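Clearing a table after lunch goes faster if you leave the plates for last. Put the food away first, then the bottles, then the cups. Wipe as each part comes free.

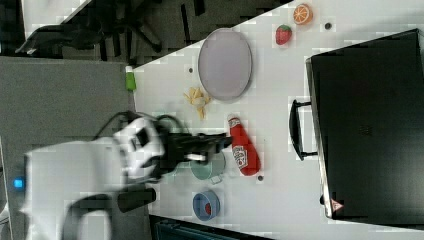 Ketchup is the thing I get asked about most. Wipe the neck before you close it and keep it in the refrigerator door. With a bottle lying on its side, like the one near the mug, check that the cap is shut before you pick it up. Small bowls can go inside bigger ones, but empty them first.

For dried ketchup on a plate, soak it in warm water for 12 minutes. Mpho Ntuli adds a spoonful of baking soda. I use plain dish soap.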